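Bill 87 on Home Storage of Controlled Medicines: Frequently Asked Questions

Published by the Mandska Health Law Unit. Last revised in April, after the second reading.

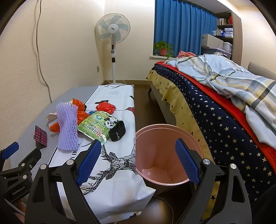 Bill 87 sets rules for patients and carers who keep controlled medicines outside a pharmacy, hospital or hospice. It replaces the separate storage orders for opioids, sedatives and stimulants with one set of duties. The central term is "place of storage", which means the room in a private home where the medicine is normally kept. A bedroom of the kind shown here counts as a place of storage if the patient keeps the medicine there. Shared hallways and stairwells do not count, and nothing on the schedule may be kept in them.

Which medicines are covered?
Those listed in Schedule 1 to the bill. The health ministry may add to the list by order, but may not remove an item without a vote of the assembly. Medicines sold without a prescription are outside the bill, whatever the quantity.

Does a patient need a licence?
No. A valid prescription is enough for the patient and for one named carer. A second carer has to be registered with the dispensing pharmacy. Registration is free and lapses when the prescription does.

What does the storage duty require?
Section 5 requires a closed container that locks, kept in the place of storage. The container need not be fixed to a wall or floor. An earlier draft did require fixing. That wording was deleted on an amendment moved by Igor Murín, who argued that tenants often cannot drill into walls.

Can an inspector enter my home?
Only with consent or a court warrant. An inspector who is refused entry may ask the patient to bring the container and the current prescription to the dispensing pharmacy. Refusing entry is not an offence and may not be recorded as a breach.

What are the penalties?
The first breach leads to a written warning. A second breach within the life of the same prescription carries a fine of up to 1,000 crowns. Supplying a scheduled medicine to another person is dealt with under the existing criminal code, and Bill 87 does not alter those sentences.

Are there different rules for care homes?
Yes. A care home is treated as an institution and must keep a register. The maximum fine for a home that fails to do so is 3,000 crowns. Residents who hold their own medicines fall under the patient rules, but the home must provide the container.

What about people who travel?
A patient may carry the amount needed for the journey, in its original packaging, with a copy of the prescription. Hotels and guest houses are not places of storage. Travel abroad is governed by the rules of the country of entry, and the bill gives no protection there.

How should unused medicine be returned?
To any pharmacy, which must accept it without charge and issue a receipt. When a patient has died, the duty to return passes to the person who takes charge of the home. Marcela Procházka has tabled an amendment to extend the return period in such cases. It has not been voted on.

Where has the bill got to?
It passed its second reading and is with the health panel, chaired by Vratislav Čierny. If the panel approves it without changes, it goes directly to the third reading. If not, the amended text returns to the full assembly first.

Do the old storage orders still apply?
Yes, until the commencement order is made. Containers bought under the opioid order remain acceptable under section 5 if the lock works.

Who can answer a question that is not listed?
Write to Ashton Treloar at the Health Law Unit, quoting the section number. The unit explains the text of the bill but cannot advise on individual cases.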